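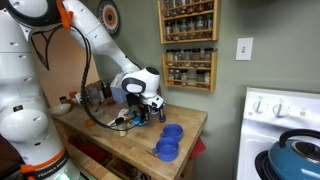 Should we keep the Niltwood kit when the trial runs out?

Probably, at the single-arm price, if Cenier fixes the way it handles a stopped run.

Nov 9, 2022

Started at the kitchen table setup before eight. Coffee first, then brought the arm up and let it go through its joint check. The kit's software wanted an update and I told it no. Last time I said yes to that I lost a morning and two saved grasps.

Plan for the day was cups. The two blue ones are on the right side of the tabletop, and the task is to pick up one by the handle and set it down nearer the middle. Niltwood ships with a routine for this called handle pick. You guide the arm by hand through the motion a few times, press save, and it builds a version that is supposed to cope when the cup has been turned. The manual says to show it six times. I showed it six times.

With the handle pointing left it was good. I ran it over and over and had no complaint except the speed, which I can live with. With the handle turned toward the wall it went in from the same side as before and pushed the cup along the table until I stopped it. Tried again, same thing. So I guided it through four more, all with the handle toward the wall, and saved the whole set of 10 as a new routine. That one works both ways. It hesitates over the cup before it commits, long enough that the first time I reached for the stop button.

I don't mind giving it more demonstrations. What I mind is the manual telling me six is enough, with a photo of a mug that has a handle twice the size of mine.

Stopped runs are still the worst part. If I hit stop in the middle of a motion, the software forgets where it was and asks me to home the arm. Homing takes it straight up and back, and if it's holding something it takes that along too. I would like a choice between resume, open fingers, and home. Petersen's old package had this and it was free. It also crashed every time you unplugged the keyboard, so I am not going back to it.

Spent a good part of the late morning on the cable. It hangs down in a loop low over the table, and on long reaches it worries me more than anything the software does. Niltwood has a setting where you draw a box around a region and the arm keeps out of it, but the box knows nothing about the cable. It only checks the arm and the fingers. I moved the small things away from the middle of the reach and made a note to shorten the loop. Have to be careful there, the wrist needs the slack when it turns all the way over.

Lunch at the desk. Read the price sheet again while eating. It's $900 for the year for one arm, with support by email, and the fingertip set counts as part of the kit. The next level up adds phone support and what they call fleet tools. We have no use for fleet tools. Karumura quoted us less for the first year and more for every year after it, and their quote leaves out fingertips entirely. I also never got the Karumura demo to recognize a cup from above, though I only gave it one afternoon, and the light in here was poor that day.

Ostap Savchuk called from Cenier at one. He is our contact there and I like dealing with him, he answers the thing you asked. I went down my list:

Stopped runs. He says a resume option is being tested and should be out in May. I asked if we could have the test version now and he said he would find out.

The manual. He agreed six is low for anything with a handle. He said to do it the way I ended up doing it, with the second half of the demonstrations from another angle. I asked him to get that written down somewhere.

Saved grasps lost in the update. He wants the log. I have to dig it out.

Cable. He had nothing on this, and said most customers run theirs along the arm with more ties. Fair enough.

Afternoon was the long repeat test. I set up the cup routine to pick, place, and put back, and sat beside it with the stop in reach and did my email. The counter in the software read 496 when I shut it down, and that includes everything since the trial began, so it isn't a test result -- I wish it would let me reset the number without starting a new project. It dropped the cup twice this afternoon. Both times the fingers had caught the handle very near the end. The force setting was at the middle. I raised it one step and had no more drops after that, but I didn't run it long enough to say that was the cure.

One good thing I hadn't noticed before. When a grasp fails, the software keeps the finger position and the force together on one line, and you can open the line and play back the motion slowly. That is how I found the bad handle grasps. With Karumura I would have been watching the arm and guessing.

Still to try before I write this up: the small bowl, the glass jar, and anything with a lid. I have a feeling the jar will be trouble. Their vision module is said to handle clear glass, but it's an add-on and I've asked twice for a trial key. Forgot to bring it up with Ostap. Will email him.

Powered the arm down, backed up the routines to the shared drive under two names, and wrote the force setting on a sticky note so I don't go looking for it. Left a little after five. Tomorrow the bowl.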